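Category: Robotics / Learning from Demonstration
Reading time: 4 min
Print this article | E-mail this article

3.2 Collection of demonstrations by remote control

All table-setting demonstrations were recorded with the Trotel interface, in which the operator moves a hand controller and the arm follows the motion. We also tried guiding the arm by hand, as was done in the Semaan study. Hand guiding was easier to learn, but the body of the operator often covered the dishes from the camera, so we kept it only for the first trials.

The final set contains 3,090 demonstrations. From these, 1,455 include a bowl, which was the most difficult item for our operators. The rim must be held firmly, and a small error of the wrist is enough to tilt the bowl before it comes over the plate. We did not remove the demonstrations in which the operator corrected the angle of the bowl during the motion. In our opinion such corrections are useful for the policy, which will meet the same errors later. We removed 185 demonstrations where the connection was interrupted.

Each operator practiced for four sessions before recording. The placemat, the flatware and the turntable rack were moved between the recordings, so that the policy could not depend on one fixed layout. Figure 2 shows the arm holding the bowl over the plate during one demonstration.

Figure 2. Arm with a black bowl above a metal plate on the placemat.

The labels of each phase were added afterward in the Memari tool.
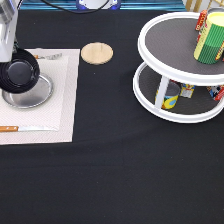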